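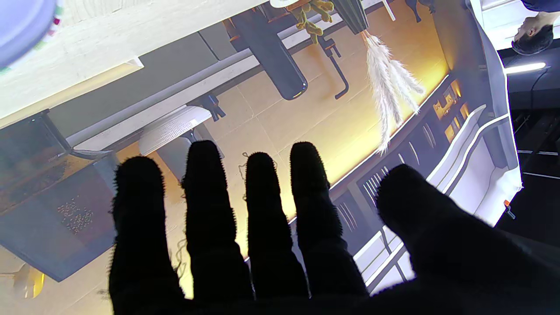
Storage and Containers > Dry Goods > Round cookie tin vs. flat tray for single-serve snack packets

Thread started by slipfit_lid
Replies: 11

slipfit_lid
Topic starter

Looking for opinions on a small storage problem. I keep individually wrapped crackers and similar packets in a round slip-lid tin. The tin originally held 500 g of butter cookies from Fitzgerald and has been in use ever since the cookies were finished. It lives on the counter. When snacks are wanted, the packets go out onto a rectangular plastic tray, and whatever is left goes back in the tin.

Requirements:

1. Packets must go in and come out without crushing the contents.
2. The lid must come off without dragging the tin across the table.
3. The tray must be close enough that a packet travels a short distance and doesn't end up on the floor.
4. Footprint on the table as small as possible.

The present arrangement is tray in the middle, tin to the right of it and a little closer to the front edge.

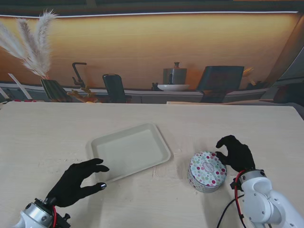

The lid is a plain friction fit, no hinge, no thread, with 2 mm of play when it is seated evenly. When it isn't seated evenly there is no play at all and it binds. That is the first complaint. The second is that the packets are rectangular and the tin is round, so the corners of the end seals get bent against the wall whenever a packet goes in flat.

I am considering retiring the tin and leaving everything on the tray full time. Before I do that I would like to hear from anyone who has run either one for a while.

crimpseal
Member

Keep the tin. A tray with a shallow lip is a serving item. It has no lid, so it collects dust and crumbs, and anything lying on it gets handled every time somebody walks by. The packets are sealed, I know, but the outsides of the packets are not.

On the bent corners: stand the packets on their short edge. A round tin takes upright rectangles well as long as they lean on each other. The crimped ends are the stiffest part of the wrapper and will carry the weight of the contents without any trouble.

benchdepth
Member

Disagree. A round container on a rectangular counter wastes the corners, and a round container holding rectangular packets wastes them again on the inside. A tray of equal floor area holds more in a single layer, and every packet can be read without digging.

If dust is the concern, lay a dish towel over the tray. Cost is zero.

crimpseal
Member

A dish towel over a shallow tray lies directly on the packets. It gets pulled off, taken away to dry something, and not put back. I have watched this happen in my own kitchen for years.

halfsheet
Member

Question for slipfit_lid. Is the tray rim rolled or is it a straight wall? I ask as the owner of one from Udevia with a thin straight wall that flexes when it is lifted by one side. The load slides to the low corner and the whole thing goes over. A thick rounded rim is a different matter. You can hold that kind by one side if the load is small.

slipfit_lid
Topic starter

Rounded and fairly thick. I can lift it by one long side with a few packets on it. The glossy surface is the limit. Foil-type wrappers start to slide at a modest tilt, well before the tray itself feels unstable.

Since two of you have asked about the handling, here is the full routine as I do it now, tin to tray.

1. Tin on the table, tray set at a slight diagonal. The diagonal puts one corner of the tray nearer the tin and shortens the reach.

2. One hand steadies the tin. The other takes the lid by the edge and lifts on one side first to break the fit, then the rest of the way.

3. Lid goes down beside the tin, on its edge or flat. More on this below.

4. Packet goes onto the tray floor, printed panel up. The free hand holds the rim for as long as the packet is being put down. Grip on the rim only, fingers over the edge, nothing on the inner floor.
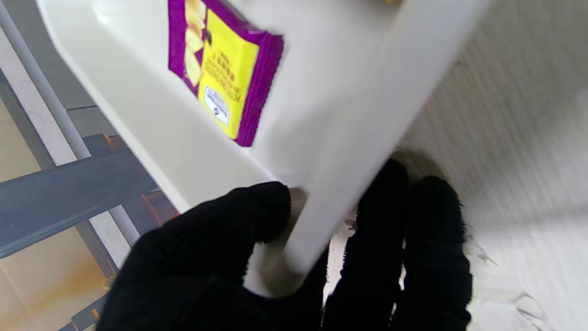
5. Let go of the rim, then go back for the next packet. Doing both together is how the tray gets pulled into the tin.

6. Lid back on once the tray is loaded. Set it down level, press at two opposite points, and check with a fingertip that it is even all the way around.

The return trip is the same list in the other direction, except that the packets go in on edge. I tried crimpseal's method this morning and it does stop the corners folding.

halfsheet
Member

Step 4 is where I would look. If you need to hold the tray while putting down something that weighs as little as a packet of crackers, the tray has no grip underneath. Four adhesive bumpers under the corners and that hand is free. A pack of clear ones is 5 dollars at the Plosdale hardware store.

benchdepth
Member

Bumpers raise the tray slightly and make it harder to wipe under. I would use a strip of shelf liner cut smaller than the base.

halfsheet
Member

Liner moves. Bumpers don't.

benchdepth
Member

Liner moves if it is cut too small. Cut it to within a finger width of the base edge and it stays where it is.

tarewt
Senior Member

Some remarks on the lid, which has not had much attention.

A slip lid on a round tin binds for one of two reasons. Either the tin body has gone out of round, or the lid skirt has a burr or a dent. To check for the first, turn the lid a quarter turn and try again. If it seats in one position and binds in another, the body is oval. Squeeze gently across the long diameter with the lid off. Don't use pliers, and don't do it with the lid on, as you'll deform both parts and they will match each other badly forever.

For the second, run a cloth around the inside of the skirt. It will snag where the burr is. A few strokes with 200 grit paper will take it down. Wipe out the dust before anything edible goes back in, sealed or otherwise.

On where to put the lid down: flat, upside down, every time. A lid on its edge rolls.

slipfit_lid
Topic starter

Quarter-turn test done. It seats in one position and binds in the other, so the body is oval. One squeeze improved it and a second made it worse, so I stopped and went back to the first.

On the lid position I don't agree entirely. Flat takes up the same table area as the tin all over again, and my table is already carrying the tray. If the lid is stood up and has something to lean on, it takes a strip no wider than its own skirt.
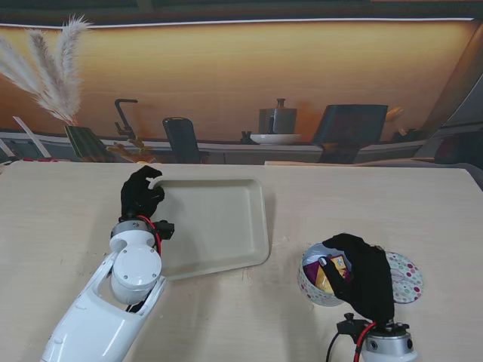

The condition is that the support stays put. If I am reaching into the tin and the lid is leaning on my hand, then it goes wherever the hand goes, and I concede that this is not really storage. Leaning on the tin wall itself is better. With the packets upright and the tin open, there is enough weight in it that the lid doesn't push it anywhere.

tarewt
Senior Member

There is enough weight in it when it is full. When it's down to a couple of packets the tin weighs very little and the lid is a meaningful fraction of the total. I would still put it flat. You could put it flat on the counter behind you if the table is short of space.

slipfit_lid
Topic starter

That adds a turn and a step to each opening. I'll accept flat on the table when the tin is low and leaning when it is full.

crimpseal
Member

Has anyone considered putting the tin on the tray? The tin stands at one end and the packets that are out for serving lie at the other. The lid goes flat under the tin while it is open. One footprint, and the whole thing carries to the next room in one trip.

halfsheet
Member

With a rounded rim this is workable as long as it is carried with two hands, one on each short side. Carried by a long side it will tip toward the tin. I would want the bumpers on as well.

benchdepth
Member

Then the tray isn't a tray anymore, it is a base for a tin. Half the floor area is gone. My position is the same as at the start: leave the packets on the tray, cover it, and use the tin for something round. Tea lights, cookie cutters, string.

dotmatrix_pantry
New Member

I have the same style of tin, polka dots in several colors, from the Ladumcombe church sale. The print on mine has worn through on the lid edge exactly where it gets gripped to open it, and there was a little rust there by the second winter. If the lid is being lifted from one side every time, change sides now and then. Turning the tin slightly each time it goes back on the counter takes care of it.

I keep loose packets in mine and put a paper plate liner in the bottom. It cuts the rattle and it shows crumbs if a wrapper has split.

tarewt
Senior Member

Good point about the liner. It also keeps the crimped edges from scuffing the interior finish, and that is the other place where rust gets going.

slipfit_lid
Topic starter

Current configuration, for the record. Tin stays. Packets on edge with a paper liner underneath. Tray next to it at the same slight diagonal, bumpers ordered. I marked the underside of the lid and the inside of the tin wall with a wax pencil so the lid goes on in the position where it fits.

I tried the tin on the tray and took it off again. It worked, but there was no longer room to lay more than a few packets down without overlapping, and overlapping foil wrappers slide even more readily than single ones.

I'll report on the bumpers once they've been on for a while. If they leave marks on the tabletop I will try the shelf liner, cut to benchdepth's dimension.

benchdepth
Member

Wash the liner before the first use. New liner has a film on it and will slide until that is off.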